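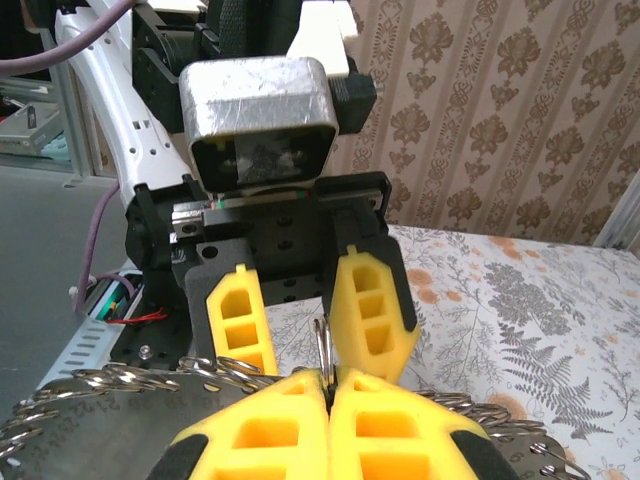

2 min read

Put the measurements on the label

I own three pairs of trousers with the same size printed in the waistband. One pair fits. One needs a belt pulled to the last hole, and I can't do up the third after lunch. They came from three shops on the same street in Grotutthorpe, and I paid full price for all of them.

I think clothing sizes should be replaced by plain measurements in centimetres, sewn in where you can read them. Waist, chest, inside leg, whatever the garment needs. Shops have had long enough to agree on what a medium is and they haven't managed it.

The usual defence is that a size is only a guide and you should try things on. That was fair when most people bought clothes within reach of a changing room. The one branch of Norðdahl near me took its changing rooms out and put in more rails. Its website offers a size chart, but the chart gives the body the coat is meant for and leaves out the coat. A 44 chest could mean a garment that is snug over a shirt or one with room for two jumpers.

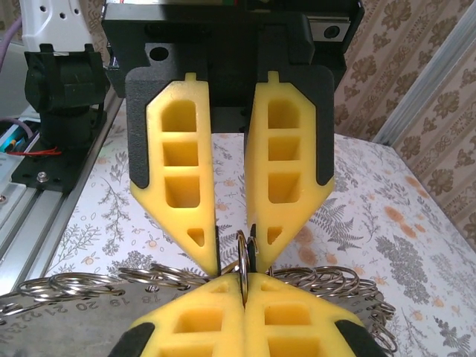
I-hsuan Mok read a draft of this and thinks I am asking for the wrong thing. Most people don't know their own measurements, she wrote back, and a label with four numbers on it would send them straight to the shop that still says small, medium and large. She also said a tape measure makes some people miserable in a way that a letter doesn't, and that I should take that seriously.

I do take it seriously. But the letters make people miserable too. Anyone who has taken a large into a cubicle and come out asking for two sizes up knows the feeling, and the cause may be nothing more than how that shop cuts its shirts. A number in centimetres says how big the shirt is. It has no opinion about you.

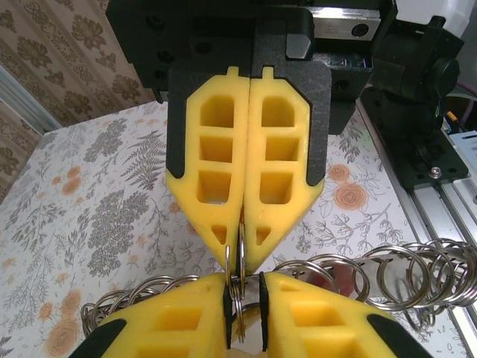

What it costs

Posting things back is treated as free, and somebody pays for it. I send back some 15 items a year, nearly all for fit. Each one has to be carried, unpacked, checked and folded again, and the price of that goes on the things we keep.

Shoes are no better. I take one size in Broltomach boots and the next one up in their trainers. I have given up trying to work out why, and simply order both - then queue at the post office with the pair that pinches. 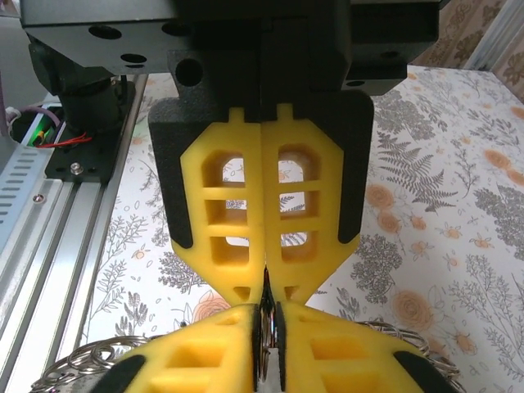

The firms already have the figures I want. Nobody can cut a sleeve without knowing how long it should be. Jumutero prints the finished length and width on its work jackets, inside the left pocket, and I have bought two by post without sending either back. The label is slightly bigger than usual. I'd like to see the same thing on a pair of trousers.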